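Health Services Management – Course Handout
Unit 3: Private Specialist Clinics and the Cross-Border Patient

Prepared by Florêncio Guerreiro, 18 Jul 2022

Purpose of the unit

Students are expected to understand how a private specialist clinic earns its income, and how that income changes when a large share of patients travels from abroad. The unit should be read together with the notes on hospital ownership distributed earlier in the term.

1. The landlord hospital

In the landlord model, a hospital company owns the building, the operating rooms and the laboratories. Doctors rent or buy consulting suites and run them as separate businesses. The hospital is paid twice: once through rent, and again whenever a tenant admits a patient to one of its beds. 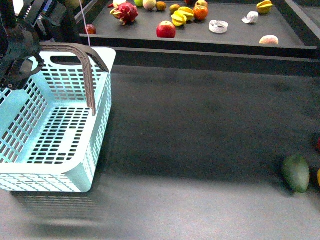
The tenant, for its part, gains access to equipment it could not afford alone. It also accepts a fixed cost that does not fall when patient numbers do. A clinic with 40 percent of its revenue from foreign patients may find itself unable to cover the rent after a single change in visa rules or exchange rates.

2. Fees and referral agents

Foreign patients seldom choose a specialist unaided. Many arrive through agents, who arrange travel, lodging and translation and who may be paid by the patient, by the clinic or by both. Students should be able to explain why the last arrangement raises a conflict of interest, and which forms of disclosure are commonly required.

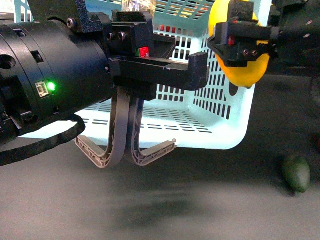

Published price ranges are one response. They allow a patient to compare a quotation with the usual charge for the same procedure, although they rarely include follow-up care after the patient has returned home.

3. Case for discussion: Seixas Heart Clinic

The clinic rents two suites from Zaltlow Hospitals and treated 3291 patients last year. Its founder, Florêncio Veloso, has received an offer from the investment firm Flekora, which would acquire a majority share and require him to remain in practice for 3 years.

Read the case and prepare written answers on the following points:

– the clinic's exposure to a fall in foreign demand
– the value of the business if its founder were to leave
– the terms Zaltlow might seek before consenting to the sale

Answers should not exceed 2 pages and are to be submitted before the July seminar.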